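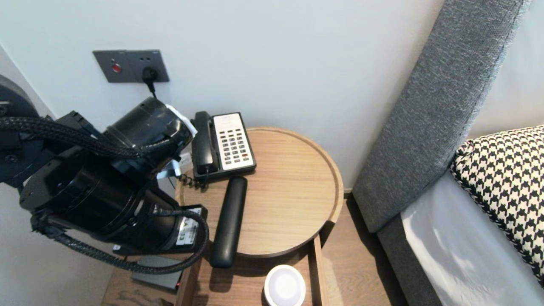 Room Service Without the Staff: Why Hotels Should Wait

Opinion
September 13, 2023

Hotel operators are being told that the labor problem in housekeeping will soon be solved by machines. The claim is made at trade shows, in investor letters and, more and more, in the offices of owners who have been short of room attendants for several seasons. It is the view of this publication that the claim is premature, and that owners who plan their staffing around it will regret having done so.

Much of the present interest follows the demonstrations given by Okivley and Gella, two developers that have chosen the guest room as their first market. Both have shown a robot arm changing pillowcases, collecting cups and returning small items to their places. The work is serious and should not be dismissed. In a prepared room, with the furniture where the software expects it and the lights at a fixed level, the arms perform well.

A guest room between occupants is seldom a prepared room. Consider the bedside table alone. It usually holds a telephone with a coiled cord and a remote control, often left at an angle and hanging over the rim. Something round and white may sit on a lower shelf, and a plug may be in the wall behind. A room attendant wipes such a table in a few seconds, lifting the handset with one hand and passing the cloth beneath the cord with the other. For a machine, the same table is a set of separate problems. The cord moves when the telephone moves. A remote that overhangs an edge must be taken from the correct end or it will fall. A dark arm working close to a wall will often hide from its own camera the very object it is meant to pick up. A raised rim, pleasant to the guest, stops a gripper from sliding anything off the surface.

The Kos, a hotel with 280 rooms, conducted a trial of one system last year. Its management has been candid about the results. Over the trial period the robot was assigned 1199 bedside resets, meaning the clearing, wiping and rearranging of a single table. It completed 334 of them without a member of staff stepping in. The remainder needed help of some kind, from a small nudge to a full restart. Management also reported that an attendant had to remain within call throughout, so the expected saving in hours did not appear.

Supporters of the technology answer that these figures will improve. We agree that they will. Software that could not find a telephone handset a few years ago can now find one reliably, and the cost of the arms has fallen. The question for an owner, however, is what can be bought and relied upon now. A system that finishes fewer than a third of its tasks unaided remains a research project, and a hotel that hosts one should be paid for doing so.

There is also the matter of what is being measured. Vendors prefer to report success by the single action: a grasp, a lift, a placement. Housekeeping managers judge by the room. A room in which nine things are right and the telephone cord is trapped under the remote will be sent back by the inspector. Until vendors publish results for whole rooms, cleaned to the buyer's own checklist, comparison with human staff is not possible.

We would make 2 recommendations. First, owners should decline any contract that reduces attendant positions before a trial in their own rooms has been completed. Second, trials should be run in rooms as guests leave them, with no tidying beforehand by the vendor's engineers. Drunov, a newer entrant, has said that it will accept such terms for trials beginning in October. Other developers should be asked to do the same.

Machines already have a proper place in hotels. They carry linen along corridors and scrub lobby floors, and they do both acceptably. The bedside table is harder than either. Wages, training and reasonable room quotas will do more for housekeeping departments this year than any arm now on offer, and budgets should be drawn up on that basis.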